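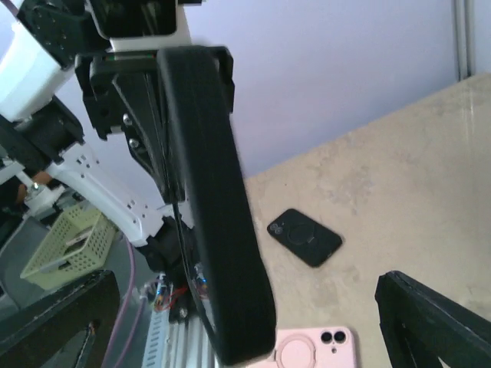

Last updated: January

Vamanora Soft Finger Set, two months on a hobby-size arm

I bought the Vamanora finger set to replace the hard plastic jaws that came with my arm. The set is sold as a pair of padded black fingers with a mounting bracket for each, a bag of screws and a printed sheet. I have used it nearly every evening for two months, mostly for picking up phones and phone cases from a table and putting them in a plastic basket. Flat, thin things are hard for a cheap gripper, and they were the reason I went looking.

For comparison I had the stock jaws, and a pair of Hirnia flat fingers borrowed for a few weeks. All three ran on the same arm with the same controller, an Eka board, and the same wrist camera.

Fitting

The long finger bolts to its bracket with two screws, one above the other. That part took a few minutes. Getting the bracket to line up with the wrist took longer. The holes are tight and I had to back everything off twice before it sat straight. The sheet doesn't say how tight to go. I stopped when the bracket no longer rocked, and it has stayed put.

You will need to redo your zero position afterward. The Vamanora fingers are longer than the stock ones, and on the first run mine pressed into the table harder than I liked. The Eka controller lets you set a closing limit from 0 to 255. The stock jaws worked at 255, fully closed. With the padded finger I settled on 70 for phones. Anything higher and the pad squashes, the object twists, and it ends up out of the grip at an angle.

Gripping

I logged 800 picks with each set of fingers, split evenly between a phone in a case and an empty case by itself.

The phone is the easier of the two. It has some weight and the sides are thick enough for the pad to find. The Vamanora fingers hold it well as long as the approach is square to the long edge. If the phone is lying at an angle and the wrist doesn't turn to match, one finger touches early and pushes it away. The Hirnia fingers have the same problem, and so did the stock jaws.

An empty case is harder. It bends when you squeeze it, and a case with a ring holder on the back doesn't lie level if the ring is underneath. With the ring facing up I had much better luck, and I ended up grabbing some of them by the ring. The soft surface helps here. The Hirnia fingers are stiffer and slid off the ring more often than they held it. They are better on very thin things, though, such as a card or a sheet of plastic, where the rounded Vamanora pad can't get an edge under.

The camera

This is my main complaint. From the wrist camera the long finger covers a big strip down the middle of the view, right where you want to see what you are about to pick up. The target is visible to one side of it until the last part of the approach, and then the tip gets in the way. Matte black is at least a good choice, as I get no glare from it. A black phone next to a black finger is still a poor match for any simple color threshold. The pink case gave me no trouble at all.

I tried a Mahmoud offset mount, which moves the camera outward. It gave a clearer view of the tip but caught on the basket when the arm reached in — twice in one evening — so I took it off again.

Wear

My counter stood at 3,128 closes when I wrote this. The pad surface has gone slightly smooth at the tip and is otherwise fine. It picks up dust and lint, and grip drops when it does. I wipe it with a damp cloth before each session. No tears, and no looseness in the bracket.

Who should buy it

If you handle mixed household objects, these are better than stock jaws and worth the trouble of fitting. If most of your work is cards or paper, get the Hirnia. Check your camera position before ordering either one. I'm keeping the Vamanora set on, and I'd buy a spare pad if they sold the pads separately. At the moment they don't.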